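Plamlow Tabletop Ironing Press
Owner's Guide, Section 4: Pressing Flat Items

Read Section 2 (Electrical Safety) and Section 3 (First Use) before you start. Section 4 covers napkins, dish towels, pillowcases, handkerchiefs and small tablecloths. For shirts and trousers, go to Section 5. Pleated items are in Section 6.

Before you begin

Place the press on a level, heat-resistant surface at waist height. Leave enough room behind it for the lid to open all the way. The cord should run straight to the outlet without crossing the front of the machine.

The press draws 1,388 watts while heating. Do not run it on the same circuit as a space heater, toaster or hair dryer. If you must use an extension cord, use a grounded one rated for the load and keep it fully unwound.

CAUTION: The upper plate stays hot for a long time after the power is switched off. Keep the lid closed and latched while it cools, and keep children and pets out of the room.

4.1 Choosing a setting

The dial has 7 positions. Start with the lowest one the care label allows and move up only if creases remain.

1 — Acetate, acrylic
2 — Nylon, polyester
3 — Silk
4 — Wool, wool blends
5 — Cotton blends
6 — Cotton
7 — Linen, heavy cotton

For blends, set the dial for the most delicate fiber on the label. If an item has no label, test a hidden corner at position 2.

The amber light comes on while the plate is heating and goes out when it reaches temperature. It will come on again from time to time during use. When you turn the dial down, wait for the light to go out and come back on once before pressing anything. The plate cools slowly, and a delicate item can scorch in the meantime.

4.2 Preparing the fabric

Cotton and linen press best when slightly damp. Take them off the line early, or spray them with water, roll them up and leave them for ten minutes. Silk should be pressed dry, under a pressing cloth.

Sort the pile so that low-temperature items are done first. You will spend less time waiting for the plate to cool.

1. Check for pins, zippers, hard buttons and anything else that could dent the foam pad. Remove what you can. Buttons that can't be removed should face down into the pad.

2. Hold the item by two corners of one hem and shake it out. Pull the hem straight between your hands, then let the rest hang so that it falls along the grain.
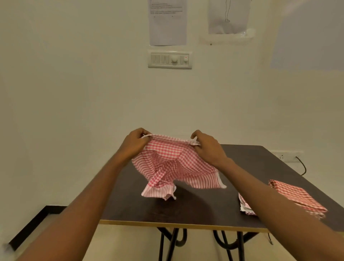

3. Lay the item on the lower pad with the hem parallel to the front edge. Smooth it from the middle outward with the flat of your hand. Embroidery goes face down.

4. If the item is wider than the pad, let the extra fabric hang over the front. Do not bunch it up at the back near the hinge, where it can catch.

4.3 Pressing

1. Take the handle in both hands and lower the lid until you feel it resist. Do not push down yet.

2. Wait two seconds, then push the handle down until it clicks. The press is now at full pressure.

3. Hold for five seconds for thin fabrics, or eight for linen and toweling. A beep sounds after ten seconds as a reminder to open the lid. If the lid stays closed after the beep, the heating element shuts off.

4. Lift the handle. Let the steam clear before you reach in.

5. Slide the fabric forward and repeat, overlapping the pressed part by an inch or so. This prevents a line between sections.

NOTE: Large pieces can be folded in half and pressed on both sides. Press the fold itself last, and only if you want a crease.

4.4 Finishing

Lay pressed items flat or hang them over a rail for a few minutes before folding. Fabric that is still warm and damp will pick up new creases in the drawer.

If you use starch, spray it on the side that will face the pad and let it soak in for a minute. Starch left on the upper plate turns brown and will mark the next item. Wipe the plate with a damp cloth once the machine is unplugged and completely cold — never use scouring pads or metal polish.

The cotton cover on the lower pad can be machine washed. Dry it fully before you put it back. Replacement covers and foam pads are listed in Section 8.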